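About Sukero

Sukero is a family-owned bedding maker and repair shop in Plikeck. We fill and stitch duvets, pillows and mattress toppers, and we take old ones in for cleaning and refilling. Most of our customers are households within a day's drive. The rest are small inns, guest houses and two summer camps.

The company was started by Bradley Hollis, who had spent eleven years cutting upholstery and wanted a shop where the same person took the order and did the sewing. The first workroom was the back half of a feed store on Magsi Road. We still use the cutting table from that room.

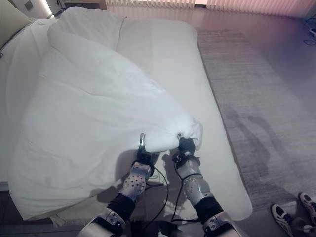
Plikeck, September 25, 2018

We have finished the move to the larger building at 208 Magsi Road. The front counter, the filling room and the sewing floor are now on one level, so orders no longer go up and down the stairs. The old number still rings at the counter. Parking is at the side, next to the loading door.

What we make

Duvets come in four sizes and three weights. The light weight is meant for summer or for people who sleep warm. The middle weight is what most people buy. The heavy one is made to order between the end of summer and January, and takes two weeks.

Covers are cotton, either percale or sateen. Percale feels crisp and gets softer with washing. Sateen is smoother and a little heavier. We keep white and natural on the shelf and will order other colors if you need at least six pieces.

Fill is down, wool or a washable polyester. We buy the wool already scoured and card it again here. Down is weighed for each channel before it is closed, and the weight is written on the ticket sewn into the corner. If you bring the piece back years later, we can tell from the ticket how much fill it has lost.
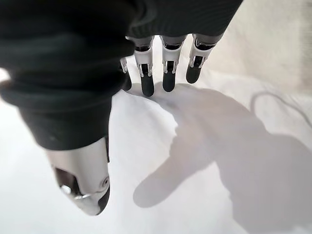

White bedding at Sukero.

Repairs and refills

We repaired 377 pieces last year, more than in any year before it. The usual jobs are split seams, worn corners and flat pillows. Please wash covers before you drop them off, but leave the inner piece alone - home machines are often too small and the fill dries in lumps.

Refills are priced by weight. You will get a written quote before we open anything. If a piece is not worth fixing, we will say so and you can have it back at no charge.

The Prodik line

Prodik is our range for inns and guest houses. It has the same fill as the household line, with double-stitched edges and a plain cover that stands up to commercial washing. We have more than 700 Prodik pieces in use. Inns can order in any quantity, and we hold spare covers in the three most common sizes.

Working here

There are fourteen of us, nine on the sewing floor. New people start on pillows and move to duvets after their first season. Openings are posted at the counter.

Hours

Monday to Friday, 8 to 5. Saturday, 9 to noon, pickup and drop-off only. Closed the first week of January for stock count.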